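The robot that puts things in the basket

Zineb Metwally has one rule for visitors, and she gives it to me before I've got my coat off. Don't cheer.

"People cheer when it picks something up," she says. "Then it drops it, and they feel let down, and they look at me as if I'd dropped it."

I promise not to cheer. It is a wet morning in November, the first open day Brerance has held since moving into its present premises, and I've arrived before the coffee. Metwally runs the handling group, which teaches robot arms to deal with household objects. The softer the object, the longer the job takes. She has been at it long enough to speak of tea towels with real bitterness.

"A box is a box from every side," she says. "You learn the box, you go home. A cloth is a different thing every time you look at it. You put it down and pick it up again and you've got a new cloth."

I ask whether anybody outside the building has been waiting for a machine that tidies dusters. She has clearly had this one before. Her mother, for a start. Also a hotel laundry, two care homes, and a man who rings from Gommont, the cleaning contractor, wanting to know if it can do stairs.

"It can't do stairs," she says. "It hasn't got legs. I've sent him a picture."

Her colleague Shabani Magesa joins us with a mug in each hand, neither of them for me. Magesa came over from Gevavska, where he worked on machines that fill jars, and he still talks about jars the way other men talk about a house they shouldn't have sold.

"Lovely things, jars," he says. "They stand up. You tell them where to be and they're there."

So why leave?

"I got bored. I haven't been bored since. I have been other things."

The two of them argue pleasantly for most of the morning, chiefly about speed. Magesa would like everything slower. Metwally points out that it's already slow enough for visitors to wander off and read the fire notice. Both are right. I saw a man in a good raincoat read the fire notice twice.

What I hadn't understood, and what Magesa explains with more patience than I'd earned, is how much of the work is repetition. The arms do the same small chore over and over, with the cloths left in a different muddle each time, and somebody writes down how it went. The notebook on the bench is up to attempt 944. I ask what happens at a thousand.

"We buy another notebook," says Metwally.

She won't be drawn on how many of the 944 went well. "Enough to carry on. Not enough to put on a poster." There is, I notice, a poster by the door all the same. It says "Gentle Machines" and she didn't write it.

Four of us stay for the second demonstration, including the raincoat. The chore is simple to describe: microfibre cloths go into a wire basket. A toddler could do it, as a woman behind me says, quite loudly. Magesa turns round and agrees with her. "But you can't get a toddler to do it all day," he says, and she concedes that she has tried.

Then the arms start, and the remarks stop. I'd expected something brisk. It's closer to watching somebody get a jumper off a sleeping cat. I find I'm leaning forward. I also find that I badly want to cheer, and have to put my hands in my pockets.

"It's the corner," Metwally says quietly, watching the grip. "Get it by the corner and it hangs down and you know what you've got. Get it by the middle and you've got a lump."

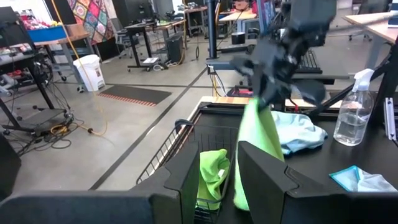

After the cloths

Lunch is sandwiches, handled entirely by people. I ask what comes next, and the pair of them answer at once with different things. Magesa says socks. Metwally says over her dead body, and that the next project, Oshima, is about folding, and that he knows perfectly well it is.

"Folding is only putting away with opinions," says Magesa.

I ask if either of them uses any of this at home. Magesa has a vacuum cleaner that you push. Metwally lives with two teenagers and says there's a chair in the upstairs bedroom that hasn't been seen since spring. She would like to bring an arm home for a weekend and point it at the chair.

Would it cope?

She gives this proper thought, sandwich in hand. "It would get hold of something," she says. "After that I'd want to be in the kitchen."

The afternoon session was at two. The raincoat had already gone back in to get a place at the front.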